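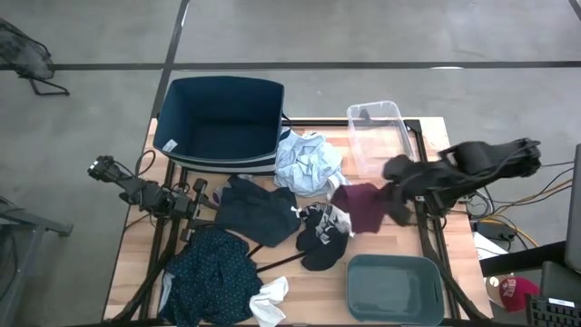 Both arms over the laundry table, bins in place.

I took over the two-arm cell from Rasa Grigaitė in March, and her setup notes ran to half a page. These are mine, for whoever gets it next.

Start with the cables. The loop over the left arm's shoulder needs slack at full reach, so jog the arm slowly through its range and watch the loop the whole way. Then check the bolts on the rails, 4 to a side. Zimura says every 500 hours. I do it every 300. 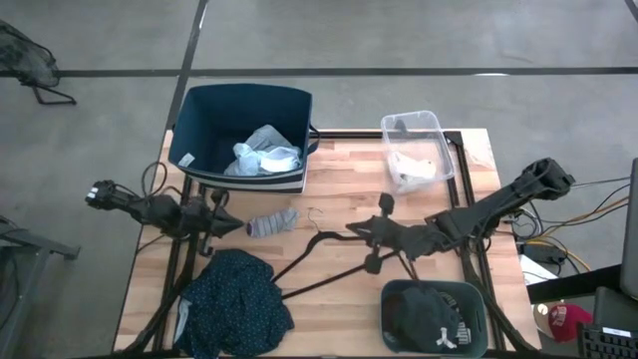 Grippers

Wipe the fingers with a dry cloth. Lint builds up on the pads and the grip gets vague on thin cotton. Seul-gi Joo uses alcohol, which I stopped doing after 2 pads went stiff.

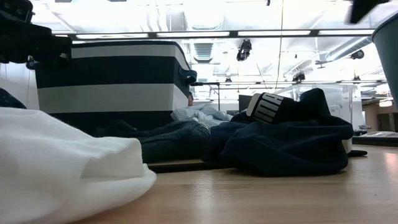
Gripper above the striped bin, seen from table height.

Set the hover height over the tallest bin with its handles up. I had it too low at first and kept catching the rim. 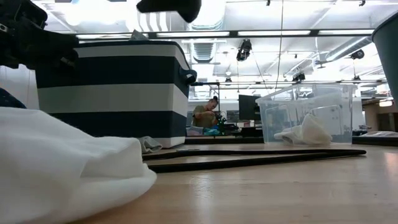

After that I run one slow cycle with my hand on the stop, and if the arms park cleanly I save the offsets under the date. The last good set is 9th March.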